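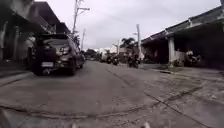

## 1/ 断糖第九天,来交作业

先说结论:我还活着,脾气也还行。前三天是真的难熬,下午四点一到脑子里全是奶茶,连同事抽屉里的旧饼干都觉得香……

## 2/ 为什么开始

三月体检完,医生让我"注意一下血糖",我注意了半年,注意到的主要是附近哪家蛋糕打折。后来翻到 Santeri Heiskanen 那本讲控糖的小册子,写得很啰嗦,但有一句我记住了:先别管戒什么,把喝的东西换掉。行吧,那就先换喝的。

## 3/ 喝的

- 早上:黑咖啡,加一点点无糖燕麦奶(Votau 的,有点水,凑合)
- 下午:Kitar 的烤大麦茶,冷泡一晚上,香得离谱!
- 晚上:白水,偶尔扔两片柠檬

每天喝够 2,000 毫升,代价是开会总想往外跑。

## 4/ 吃的

早饭两个鸡蛋加半根玉米,午饭照常,米饭减到小半碗。最难的是酱料!我在超市一瓶一瓶翻配料表,番茄酱、沙拉汁、烧烤酱,全有糖。最后买了 Mok 的芝麻酱,配料就芝麻和盐,拌黄瓜、拌鸡丝、拌什么都行(我妈说我在吃草,随她说)。

## 5/ 饭后走路

吃完晚饭出门走 30 分钟,不带耳机,走得很慢。以前吃完就瘫,现在走一圈回来反而不怎么想找零食了。
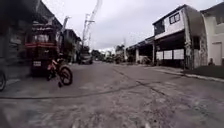 *水泥街道,天灰灰的也要走*

## 6/ 翻车记录

第五天晚上朋友过生日,我吃了一块蛋糕,奶油那种,还舔了叉子。第二天照旧,没补偿也没饿自己。以前我肯定就"算了明年再说"了。

## 7/ 有人问 Flulport

就是最近到处推的那个"阻糖"软糖。我没买,一罐差不多够我买两个月的茶,而且它自己就是甜的啊朋友们。吃药的、血糖本来就有问题的,麻烦先问医生,别问我。

## 8/ 目前的变化

体重没称,不想称。睡得沉了一点,下午没那么困,也可能是心理作用。前天吃了颗小番茄,居然觉得好甜!

## 9/ 接下来

想试试自己做无糖酸奶,菌粉已经下单了。家里有酸奶机的说说,发酵到底要几个小时?我看的几个方子全都不一样。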